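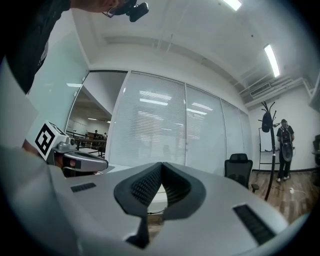
Passengers with early departures had stopped trusting the old booking window, one Brolleck account holder wrote in response to the notice, and a fixed pickup time confirmed the evening before would matter more to them than a newer car. Several other comments filed with the operator made the same point in different words. The revised service terms that Kedow published on September 30, 2026 deal with it in the second section, ahead of vehicles and rates.

Kedow runs prearranged sedan, van and minibus transfers between Brolleck and the regional airport at Polat, a road distance of 40 miles by the standard route. Under the new terms, a booking made before 6 p.m. is confirmed the same evening with a set pickup time, a vehicle class and a contact number for dispatch. Bookings made after 6 p.m. for the following morning are accepted only if a vehicle is already assigned to that block. Previously the company gave a pickup window and narrowed it on the day of travel.

The window was a product of how trips were scheduled. Dispatchers grouped departures by hour and released vehicles as earlier trips cleared, so a late inbound flight could push back an outbound pickup that had no connection to it. Inbound and outbound work will now be held in separate vehicle pools between 3 a.m. and 9 a.m. Outside those hours the pools are combined, and a vehicle may be moved from one to the other with the dispatcher's approval.

The company tested the split during August. It logged 2,988 completed transfers in the month, of which 331 were outbound trips in the early block. Kedow reports that 303 of the 331 reached the pickup address at or before the confirmed time. The remaining trips were late for reasons the company lists as road closure, vehicle fault, wrong address on the booking and driver changeover. It doesn't give a figure for each cause, and it has not released a comparison with the same month under the old method.

Scheduling and flight tracking are handled through Skonik, a dispatch package the operator has used for its van service since last year and has now extended to sedans. The software reads published arrival times and recalculates the driver's release time when a flight moves by more than ten minutes. A change of less than ten minutes is ignored, which keeps drivers from receiving repeated updates for the same flight. The passenger gets a text message at three points: when the driver is assigned, when the vehicle leaves its previous stop, and when it reaches the pickup address or the airport holding lot.

Waiting time has been rewritten as well. For residential and hotel pickups, the first 15 minutes after the confirmed time are included in the fare. For airport arrivals the included period is 45 minutes on domestic flights and 60 minutes on international flights, counted from the actual landing time. After that, waiting is charged in 15-minute units at the rate for the vehicle class. A driver may leave once two calls and one text message have gone unanswered and the included period has run out. In that case the trip is recorded as a no-show and the full base fare applies.

Cancellation terms differ by vehicle. Sedans can be canceled without charge until three hours before pickup. Vans need 12 hours and minibuses need 48. Account customers may change a pickup time once without charge, provided the new time falls within the same block and the vehicle class stays the same. A second change is handled as a new booking.

Fares on the Polat route remain flat by zone. The zone map has been redrawn so that the river crossing no longer marks a boundary, and addresses on both sides of it now fall in the same zone. Tolls and airport access fees are included in the quoted price. Gratuity is not included for individual bookings but is added by default on corporate accounts, where the account manager can turn it off. Extra stops are priced by added distance and are limited to two per trip.

Luggage limits are stated by class for the first time. A sedan is rated for two large cases and two carry-ons, a van for up to seven large cases with a full load of passengers. Oversize items – skis, bicycles, instrument cases – must be declared when the booking is made. A driver who finds undeclared items that don't fit safely can refuse them, and dispatch will offer a second vehicle if one is free. Child seats are supplied on request in three sizes and have to be reserved the day before.

At the airport, sedan passengers will be met at the curb on the lower level, at the prearranged ground transportation zone. Van and minibus passengers will continue to use the holding lot, with a shuttle stop at the north end of the terminal. Inside greeting with a name sign is available for a fixed charge and has to be selected at booking. The driver can't add it on arrival, as the vehicle has to be parked in the short-term garage and the parking fee is part of the charge.

Corporate accounts move to a monthly invoice with one line per trip. Each line shows the booking reference, the confirmed and actual pickup times, waiting units, extra stops and the zone fare. Disputes must be raised within 30 days of the invoice. Where the vehicle arrived more than 15 minutes after the confirmed time in the early block, half of the base fare is credited automatically. The credit doesn't cover missed flights or rebooking costs, and it does not apply when the delay comes from a closure on the standard route.

Existing bookings keep the terms under which they were made unless the customer asks to transfer them. Requests go through the Brolleck dispatch desk by phone or through the account page. The previous terms will stay online next to the new ones until the last of the older bookings has been completed.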